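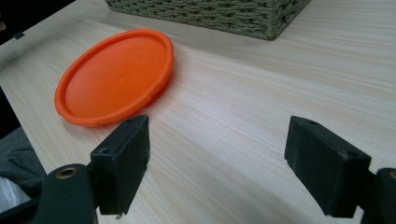
Habibur Miah keeps 30 kinds of spice in the back of his shop in Metby, and until two years ago he sold every one of them in a sealed plastic bag. Now most customers bring their own jars.

The change began with cumin. A regular asked him to fill a container she had carried from home, and he weighed it empty, filled it, and charged her the difference. Other people in line saw this and wanted the same. By November he had bought a second scale and cleared a shelf for bins.

Refill shopping is an old habit in most of the world. In Metby it had mostly died out by the time the supermarket opened on Kinik Road. Fiachra Brophy, whose parents ran a dry goods store there, remembers flour sold by the scoop and customers who brought the same tin for years.

"You wrote the weight of the tin on the bottom in pencil," he said. "My mother could read anybody's handwriting."

Miah uses stickers. A 300-gram jar gets its empty weight written down on the first visit, and after that the filling takes less than a minute. The trouble is lids. People lose them, or they bring one that belongs to something else. He keeps a box of spares under the counter and gives them away.

Prices are a little lower than for the bagged goods. A pound of red lentils costs 20 cents less from the bin, and rice saves a bit more. He orders in larger sacks now, and the sacks take up the room where he used to keep soft drinks.

Not everyone likes it. Hryhorii Kuzmenko, who cooks at the Berrada café across the street, still buys bagged paprika. Air gets into the bins, he says, and the color fades. Miah agrees with him about paprika and keeps that bin small, topping it up every few days.

Next he wants to try cooking oil, and a used steel drum with a tap is on order.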